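分拣工位上了机械臂，原来做这个活的人现在做什么？

打印本页 | 用电子邮件发送
阅读时间：7 分钟

Tuncay Karakaya 发表于 2024年3月

各位好。先说明，中文不是我的母语，有写错的地方请原谅，也请直接指出。
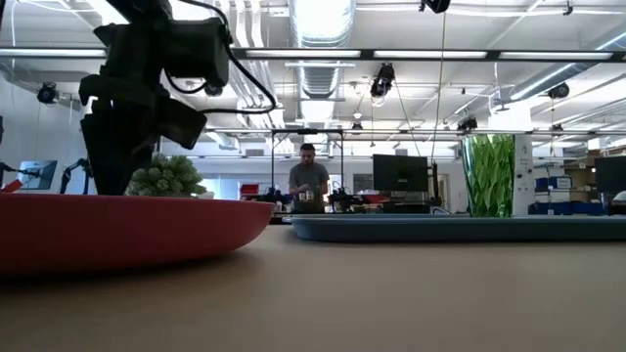
我在 Celtau 的配餐车间做班组长，管净菜和装盘这一段。从一月开始，公司让我们和 Brarko 一起试机械臂，做的是最简单的动作：把一份蔬菜从碗里夹起来，放到托盘里，或者反过来。公司说这是“辅助”，不会减少人。我愿意相信，可是我每天站在工位旁边，看到的变化比通知里写的多，所以想问有经验的人。

我的组现在有 19 个人，其中 2 个人被调去“带”机械臂。他们以前是组里手最快的。现在他们一天的工作是摆碗、摆菜、看机器动、不对的时候按停、记录、再摆一次。工资没有变，但是计件奖金没有了，改成固定补贴。补贴比他们以前好的月份少，比以前差的月份多。一个人对我说很轻松，另一个人对我说，下班以后觉得自己什么都没有做。

我的困难有下面几个。

第一，产量怎么算。机械臂那一条线，人和机器一起完成的份数，系统全部记在机器名下。有一个班次记了 338 份，报表上写的是“自动完成”，可是这 338 份里，有不少是我的同事用手重新放好的。我去问，回答是系统里没有“人工纠正”这一栏。

第二，责任怎么算。如果夹坏了一份菜，或者掉在地上，算谁的损耗？现在是算当班操作员的。我觉得这不公平，但是我说不清楚应该怎么写才公平。

第三，其他人的心情。没有被调走的同事，有的担心以后轮到自己，有的反而担心轮不到自己，因为听说学会了机器以后可以升级别。我没有得到任何关于级别的文件，所以不敢回答他们。

我想请问：你们的单位上自动化的时候，这些事情是事先写好的，还是一边做一边改？我作为班组长，现在应该向上面要什么文件？我不反对机器。用手拿湿的菜拿一个班，手指会痛，这个我自己做过六年，很清楚。

谢谢大家。

——————

Haiyan Liang

你好，你写得很清楚，不用道歉。我在 Salinas 做过三年的现场协调，那边是仓库拣货，不是食品，但是你说的三个问题我们都遇到了，顺序也差不多。

先说产量。你一定要把“人工纠正”这一栏要到，而且要早。我们当时过了半年才要到，前面半年的数据就没有办法补。后果很实际：管理层看报表，以为机器已经可以独立工作，于是把旁边的人从两个减到一个。那一个人忙不过来，出错变多，最后又加回去，中间大家都很生气。如果系统里暂时不能加栏，就用纸。每次人伸手去改，画一笔，班次结束的时候你和操作员一起签字，拍照留底。难看一点没有关系。

机器供应方其实也需要这个数字。他们想知道机器在哪里失败，比如什么形状的菜夹不稳，碗放偏多少就找不到。你去找 Brarko 的现场工程师谈，可能比找自己的上级更快。我们那边就是工程师先提出来的，第二个星期屏幕上就多了一个按钮。

再说损耗。我建议你这样写：试运行期间，机械臂动作中产生的损耗计入项目，不计入个人；操作员在机械臂停止以后用手处理时产生的损耗，按原来的规定。中间有模糊的地方，比如人按停按晚了，我的意见是也计入项目。理由是，如果按停会让人承担损失，人就会犹豫，犹豫一次，可能就是手受伤。这一条请你坚持，安全部门一般会支持你。

奖金的问题我没有很好的办法。我们用的是“保底”：调过去的人，拿调动以前十二个月的平均数，再加固定补贴，期限是试运行结束。争取了很久，最后公司同意了，但是每个公司的情况不一样，我不能保证。你可以先把这两位同事过去一年的工资单整理好（当然要他们本人同意），谈的时候有数字，比只说“不公平”有用。

关于心情，我想多说几句。你的同事说“什么都没有做”，我听过很多次一样的话。手快的人以前每个小时都能看见自己的成绩，旁边的人也看见。现在他的成绩是机器没有出错，这个别人看不见。我们后来改了两件事：

一是轮换。一个人在机器旁边不超过半个班，另外半个班回到原来的线上。开始的时候生产计划不同意，说影响节拍，试了以后影响很小。

二是让操作员参加每周的调整会议，碗放哪里、托盘放哪里、先夹哪一种，让他们先说。工程师懂机器，可是菜怎么拿不会散，是你们组的人懂。有一位大姐说花菜要从下面托，不要从两边夹，工程师就真的去改了夹的角度。后来她去教别的班，级别也动了。

级别的文件，你现在就去问人事，用书面。问题写得窄一点：“完成机械臂操作培训的员工，岗位名称是什么，属于哪一级，什么时候生效。”不要问“将来怎么安排”，这样的问题得到的回答都很客气，没有内容。如果他们说还没有定，你就请他们书面写“还没有定”，然后可以把这句话原样告诉同事。大家知道还没有定，也比听传闻好。

所以你问是事先写好还是一边做一边改，我们是一边做一边改，我不推荐。你们才开始不久，还来得及。

——————

夜班老周

我们厂也上了，没有楼主说的那么复杂。机器放在那里，好用就用，不好用就关掉自己干，班长睁一只眼闭一只眼。奖金反正年年改。

要说变化，就是吃饭的时候少了几个人聊天，机器那边不能离人，要换着去吃。还有现场多了很多线，走路要看脚下。

还有一个，别信什么升级别，我同事培训了，发了一张证，一次性给了 2,000 块，后来就没有了。先拿钱再说。

——————

Tuncay Karakaya 回复

谢谢两位。

Haiyan 的回答我打印出来，今天和两位同事一起看了。他们同意给我工资单。纸的记录我们从明天的早班开始，表格我画好了，只有四栏：时间、什么菜、机器做了什么、人做了什么。

关于轮换，我有一个疑问：我们车间有卫生规定，从一个区域到另一个区域要重新换衣服和洗手，半个班换一次，会用掉不少时间。这个时间算工作时间吗？如果 Haiyan 或者别的做食品的朋友知道，请再告诉我。

老周说的吃饭的问题我没有想到，可是我们也有。现在他们两个人从来不能一起吃午饭，以前他们坐一张桌子。我也写到给人事的信里了。

——————

Haiyan Liang 回复

换衣服的时间应该算工作时间，但是食品行业的具体做法我不熟，请以你们的合同和当地规定为准。如果换一次太麻烦，可以改成一天机器、一天原岗，效果差一点，也比一直站在那里好。

吃饭的事写进去是对的。请写明需要几个人顶班、顶多长时间，人事才能排。

——————

相关话题

· 试运行期间的补贴应该由哪个部门发
· Cerbridge 的排班软件可以记录人工干预吗
· 计件改固定工资，员工不同意怎么谈
· 机械臂旁边的急停按钮装在左手还是右手
· 外籍班组长怎样写给人事的正式信件
· 食品车间换岗时的更衣时间

打印本页 | 用电子邮件发送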